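4.2 Rehearsing in simulation

Before Filippos Sarantis and I let the arm near real furniture in the Groltow workshop, we rehearsed everything in a rendered living room. It has a plaid sofa, a dark table for the arm to sit on, and plenty of shadow to confuse our detector.
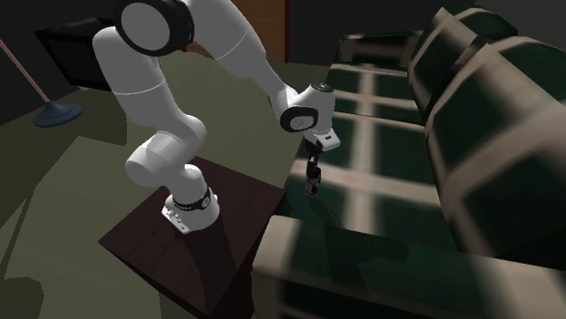
We ran 245 trials in all and threw out 15 where the physics blew up. Catarina Fonseca kept nagging us to render the gripper view too — she was right, and we should have done it from the start! Small parts look very different up close, and our first grasp planner (a weekend job, I admit) only ever used the wide view. 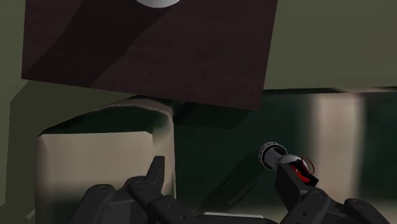
Figure 3. Simulated gripper view, with a small red and gray part at the right fingertip.

Adding this second view cost us around 30 extra lines of code.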